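# Molivberg Building, Ground and Second Floor: Walk-Through Checklist

January 28, 2022. Inspected by Kirstin MacAulay, accompanied as far as the stairs by Otakar Štěpánek.

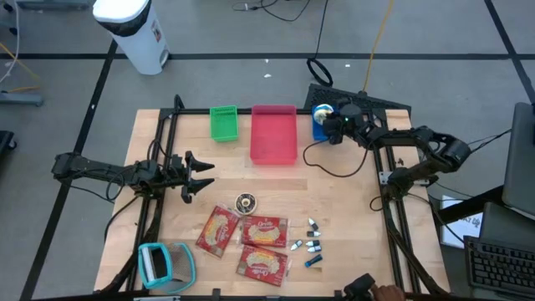

Sheet 3 of 15

Marks: OK, FIX, or SEE COMMENT. "Kind of" is not a mark. Please stop writing it in.

## Exits and stairs

- [x] Front doors open outward, full swing. **OK**
- [ ] Rear exit clear on both sides. **FIX.** Inside, yes. Outside, a snowbank with the packed, permanent look of a minor landmark. The plow contractor, Fitska, has been asked to push it somewhere people don't flee to.
- [x] Handrails tight. **OK**
- [ ] Stair treads. **SEE COMMENT.** Fourth from the top still has its strip of yellow tape, now in its second winter as a temporary measure. Tape is not a tread. Order the tread.
- [ ] Exit signs lit. **FIX.** The one by the mail room reads EX. Technically a warning of some kind.

## Fire equipment

- [x] Extinguishers hung, pins in, tags current. **OK**
- [ ] Extinguisher 872. **FIX.** Present on the list, absent from the wall. Found in the break room holding the door open. The door it was holding is a fire door. Two lines on this form for the price of one.
- [x] Pull stations reachable. **OK**
- [ ] Alarm panel. **SEE COMMENT.** Shows a trouble light for the second-floor loop. Mỹ Lâm called it in, ticket 3665. Lukáč will send someone who knows this model. Last time they sent someone who admired it.

## Electrical

- [x] Panel doors close and latch. **OK**
- [ ] Three feet clear in front of panels. **FIX.** Holiday tree, in its box, leaning on Panel B. Same tree as last January. Same lean.
- [ ] Space heaters. **FIX.** Policy says none. I met one under the front desk, warm, plugged into a power strip that was plugged into another power strip. Unplugged it and was not thanked.
- [x] Outlet covers. **OK**

## Kitchen and restrooms

- [x] Hot water below scalding. **OK.** Comfortably below. See any complaint from the second floor.
- [ ] First aid kit stocked. **FIX.** Contents: one eye patch, burn gel that expired in March, a fork.
- [x] Floor drains running. **OK**

## Follow-up

| Item | Who |
|---|---|
| Rear exit snow | Nandi Radebe |
| Stair tread, EX sign | Dalibor Štefanec |
| Extinguisher 872 back on its hook | Dalibor Štefanec |
| Alarm ticket | Mỹ Lâm |
| Tree | whoever put it there |

Otakar asks that the form be shorter next time. Noted, with the snowbank.

Signed: K. MacAulay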